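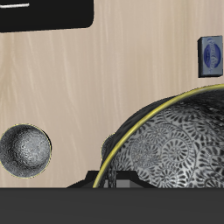 The Laxdal grip guard is a small add-on for two-finger grippers, and it exists because ours used to let go of things. We wrote the first version after a bad afternoon in April, when the arm reported a perfect grasp 49 times while holding nothing at all. The log was very cheerful about it. All our rehearsals run in simulation first, with a blue-gray block, a mottled gray sphere and a dome-shaped piece in a black-and-white flower pattern, and that last one did the most to humble us. Fingers meeting a curve can stop early, and the old software took any stop for success.

The fault has a name now, the false hold, and the guard checks for it before the arm is allowed to lift. If the fingers close past the set gap, or the load reads as zero, the arm halts and says so. Earlier releases carried on to the drop point and opened the gripper with great ceremony.

Lilla Boros ran 1364 simulated lifts on the current release and got 4 false holds, all on thin rims. They are listed in the release notes under "Known problems," a heading Mohandas Shenoy wanted to call "Opportunities." He was outvoted.

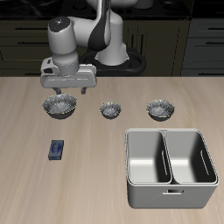 Does the guard replace an emergency stop?

It doesn't replace anything with a red button on it. The guard only knows whether the gripper is holding something, and it has no opinion on where your hand is. Keep your stop circuit wired as it was.

Fits Brivier and Hernedard two-finger grippers. Release 2 owners should update before the next lift, including those who feel lucky. Fault reports go to Yurani Chambi, who prefers the log file to the adjectives.

Print this page | E-mail this page

We use cookies to remember your settings. Accept | Manage

Contact Laxdal | Copyright Laxdal, all rights reserved | Back to top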